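How a Drawer Slides

A drawer is a box with no lid that moves in and out of a cabinet. A heavy drawer would be hard to pull if its bottom rubbed against the cabinet. The rubbing force is called friction.

Many drawers reduce friction with slides. A slide is a pair of long metal strips, one fixed to the cabinet and one fixed to the drawer. Small steel balls sit between the strips. When the drawer moves, the balls roll. Rolling takes less force than rubbing.
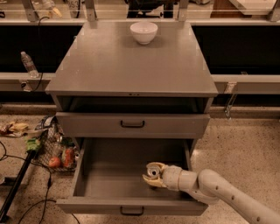
Why doesn't a drawer fall out when it is pulled hard?
Most slides have a stop at the end. The stop is a small bump or tab that blocks the moving strip.

Slides come in different lengths. Some let the drawer out only part of the way. Full-extension slides have 3 strips on each side, and the drawer comes out to its back wall.

Word list
Friction: a force that slows things that rub together.
Stop: a part that ends a movement.

Text: Janka Doležal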